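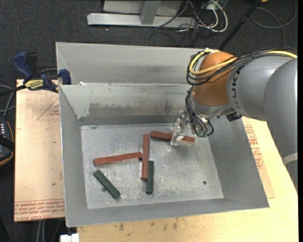 Pravgate Dental Clinic, Bogale Site
Instrument Reprocessing Room - Inspection Checklist and Comments

Form 501
Date of inspection: 27th October
Clinic closed to patients during inspection
Rating key: S - satisfactory, N - needs correction, NA - not applicable

Section A. Receiving and cleaning

A1. Used instruments arrive in a closed, labeled container. S
A2. Heavy-duty gloves, mask, eye protection and gown available at the sink. N
Comment: Gloves in size small were out of stock. Two pairs are to be moved from the Gimcombe site until the next order arrives.
A3. Ultrasonic cleaner lid closes fully. S
A4. Cleaning solution changed and the change recorded. N
Comment: The log has no entry for the last Friday session. Staff confirmed the change verbally, but a verbal report is not accepted as a record.
A5. Handwashing sink separate from instrument sink. S

Section B. Packaging

B1. Instruments dry before packaging. S
B2. Hinged instruments packaged open. N
Comment: Extraction forceps in one pouch were closed. The pouch was withdrawn and the contents repackaged.
B3. Pouches marked with sterilizer number, cycle number and date. S
Comment: Pouches from cycle 1717 were checked against the log and matched.

Section C. Sterilization

C1. Door gasket clean and free of cracks. S
Sterilizer 1 only. See C2.
C2. Sterilizer 2 gasket. N
Comment: Small split near the hinge. The unit was taken out of use and tagged. Plarard has been asked to replace the gasket, and the unit must pass a spore test before it returns to service.
C3. Weekly spore test results on file. S
C4. Chamber not overloaded. S
C5. Printouts signed at the end of each cycle. S

Section D. Storage

D1. Sterile pouches kept in closed drawers or cabinets. S
D2. Torn or wet pouches removed. S
D3. Handpieces stored away from the sink. N
Comment: Drawer 19 is within splash distance of the instrument sink. Contents to be moved to the upper cabinet.

Section E. Waterlines and waste

E1. Waterlines flushed at the start of the day. NA
E2. Waterline test results on file. S
E3. Sharps containers below the fill line. S
E4. Amalgam waste sealed and labeled. S

Follow-up

Items A2, A4, B2 and D3 are to be corrected before the clinic next opens. Item C2 remains open until the spore test result is received. A repeat inspection of Sections A and C will take place in November. The completed form is to be kept in the room binder, with a copy sent to the Pravgate office.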